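Against the Deep Cupboard

Most advice on kitchen storage begins with volume. The reader is told how many liters a cupboard holds, how much more it could hold with better use of the corners, and which inserts will recover the wasted space. I think volume is the wrong unit. The unit that matters for things used every day is the number of objects that have to be moved before the wanted one can be lifted out. For a cup, a bowl or a small pan, that number should be zero.

A standard base cabinet of the kind sold by Moreo is 515 millimeters deep on the inside. A row of cups occupies less than a fifth of that. The remaining depth is filled with more rows, and each row blocks the one behind it. Anyone who has lived with such a cabinet knows the result. The front row is washed and used again every day, and the back row is washed once a year because it has collected dust. The cabinet is full, and most of it is doing no work.

The small two-level wire rack is a better answer for daily ware. I mean the plain type: a grid on the back and sides, an open front, one board at the bottom and one partway up. It stands on a counter or table, needs no screws, and can be picked up and wiped under. Its capacity is low. I count that as a feature, because a low limit forces a decision about which items deserve the space.
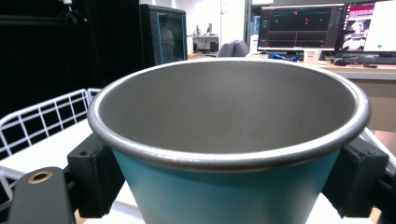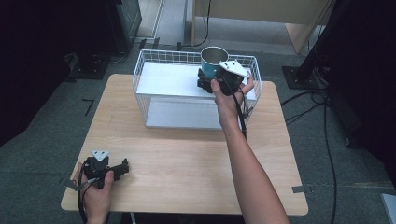
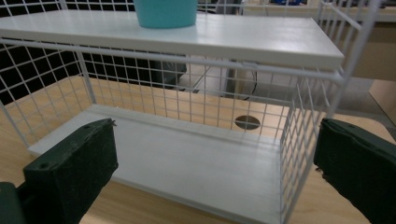
White wire, and one piece of teal ware.

The usual objection is that open storage looks untidy. Frans Geerts, who fitted out the shared kitchen on our floor, made this objection at length when I proposed removing the doors from two wall units. His view is that a door costs little and hides a lot. I agree with both halves of that sentence and draw the opposite conclusion. A door that hides a lot will be given a lot to hide. We left the doors on, put a rack on the counter under them, and by February the wall units held only serving dishes and a fondue set.

There is a second objection, which I take more seriously. Wire on its own is a poor surface for anything with a small base. A cup with a narrow foot tilts where the foot falls between two rods, and a tilted cup is easily knocked by the next hand that reaches in. The cure is a flat board on each level. With the board in place the wire does what it is good at, which is holding things in at the sides and letting air and light through. Racks sold without boards should be budgeted as unfinished goods. I have cut boards for 4 of them so far, and the job takes longer than the rack takes to assemble - mostly in sanding and in waiting for paint.

Paint deserves a word of its own. A white board shows every ring and every crumb. Some people choose a dark finish for that reason. I would choose white for the same reason. A surface that conceals dirt is cleaned on a schedule, if at all, and a surface that shows it is cleaned when it is dirty. The extra work is a few seconds with a cloth.

The height between levels is where most makers go wrong. The Statent rack has a gap generous enough for a tall jug, and so the lower level invites stacking. Bowls go in bowls, cups go on bowls, and the original problem returns at a smaller scale. The Rothe rack is lower and takes a single layer of ordinary cups with enough clearance for the hand. It holds 6 on the lower board where the Statent holds twice that in two layers, and I would still buy the Rothe. Tall items can stand on the upper board, which has nothing over it.

Rims and handles also matter more than catalogs suggest. Ware with a rolled rim can be lifted from the top with two fingers, and it needs less space beside it than a mug with a large handle. The Sovero mugs in our kitchen have handles so wide that 3 of them fill a shelf meant for twice as many. They are pleasant to drink from. They live in the wall unit with the fondue set.

None of this applies to stock. Flour, spare jars and the second bottle of oil can sit in a deep cupboard without harm, since they are fetched once and then stay out until they are used up. The case for the shallow rack covers only what is used and put back on the same day. For that group, measure the widest piece, leave a hand's width above the tallest, and stop buying when both boards are full.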